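What Happens to a Town's Sound When the Brickworks Closes?
Final report, Local History and Acoustics project, spring term

Why we picked this

Our group wanted to do something on Skulberg that wasn't another timeline. Everyone in our year has done the timeline. The brickworks opened, the railroad came, the brickworks closed. Then one of us got stuck talking to her grandmother for a whole Friday afternoon about the noon whistle, and by the end of it she had four pages of notes and not one date in them. It was all sound. The whistle, the carts, the kiln doors, the way the river got louder on Sundays when the machines were off. We loved it, and we had our topic.

So our question became: what did Skulberg sound like when the brickworks was running, what does it sound like now, and can we say anything sensible about the difference?

How we did it

We used two kinds of evidence. The first was memory. We sent a short questionnaire to households in the streets closest to the old works (Kiln Row, Lower Bridge Street and the bit of Poleo Street that used to be company housing). We got 118 back, which was far more than we hoped for. Our teacher had told us to be happy with thirty! We followed these up with 19 longer interviews, most of them at kitchen tables, and nearly all of them ran past the half hour we had planned.

The second kind was measurement. We borrowed a sound level meter from the school and took readings at six spots, morning, noon and evening, over two weeks in January. We also listened. That sounds silly as a method, but we got it from a booklet on sound walks and it worked really well. You walk slowly, you don't talk, and you write down everything you hear in the order you hear it. By the third walk we were all hearing things we had missed on the first one, like the hum from the transformer behind the post office.

A good part of the project was about how sound acts around hard walls. Brick bounces most of the sound that hits it, and Skulberg is full of brick for obvious reasons. The streets near the works are narrow, with brick on both sides, and several people told us you could never tell which direction the whistle was coming from.

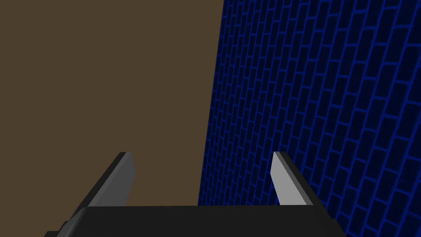

Why did the whistle seem to come from everywhere? In a narrow street the sound reaches you straight from the source and then again, a tiny bit later, from the walls. When the reflections are nearly as strong as the direct sound, your ears have a hard time picking one direction.

We tested this with a hand clap on Kiln Row and then on the open field by the river. On Kiln Row you get a quick flutter after the clap, almost like a zip being pulled. On the field you get nothing. It's a very cheap experiment and we recommend it to anyone.

What people remembered

The noon whistle came first by a mile. Almost everybody over sixty mentioned it without being asked. It was used for lunch, for setting clocks, for calling children home and, in one house, for deciding when the potatoes went on. A few people could still hum the pitch, and when we compared three of those recordings two of them were within a half step of each other. We don't want to make too much of that, but we were pretty excited in the car.

After the whistle came the carts on the tramway, then the kiln doors, then the Tremblay trucks. Tremblay was the haulage firm that took the bricks away, and its trucks had to change gear on the hill just past the bridge. People who lived there described that gear change in great detail. One man did an impression of it that lasted nearly a minute.

What surprised us was how many answers were about quiet. We asked which sound people missed, and a good number wrote about the moment when the works shut down at the end of a shift. They missed the stopping.

What we measured

The loudest spot in Skulberg today is the corner by the Wostico supermarket, where delivery trucks back in before seven in the morning. The quietest is the old works yard itself, which is fenced off now. We had permission to stand just inside the gate, and we could hear the river from there, 226 paces away by our own walking.

We can't say how loud the brickworks was. There are no readings from that time, at least none we could find, and memory isn't a meter. One of our interviewees was sure the whistle could be heard in the next valley and her sister was just as sure that it couldn't.
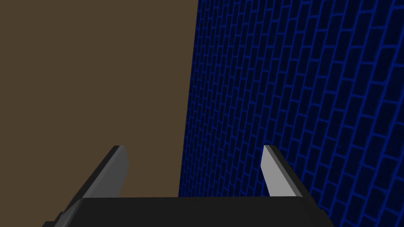
Several people wrote back after we put our first draft up at the library, and one reader felt we had been too kind to the noise. Her note said that her father went deaf in one ear from the press room, that half the men on his shift shouted at the dinner table without knowing it, and that nobody in her house ever missed the whistle. She asked us to put that in.

She was right, and we went back through the questionnaires. We found that we had asked "Which sounds do you miss?" and had never asked which ones people were glad to be rid of. That's a leading question, and we should have caught it when we tried the form out on our own families. If we did this again it would be the first thing to change. In the interviews, where people could wander, hearing loss came up five times, always about somebody who worked in the press room or near it.

Other problems

January is a bad month for this. Windows are shut, the birds are mostly quiet, and snow soaks up sound, so two of our measuring days are hard to compare with the rest. We've marked them in the table in the appendix.

We also only asked people who still live near the works. Families who moved away when it closed might remember it differently, and we had no easy way to reach them.

Where the material goes

The recordings and notes are being kept at the school, with copies at the library for those people who agreed to it. The full transcript file comes to 599 pages in our slightly too large font. There's a lot in there we never got to use - a whole thread on church bells, for one, and another on what the river sounds like under ice. If next year's group wants either of those, please take them!

Appendix A: questionnaire
Appendix B: table of readings
Appendix C: map of the sound walk route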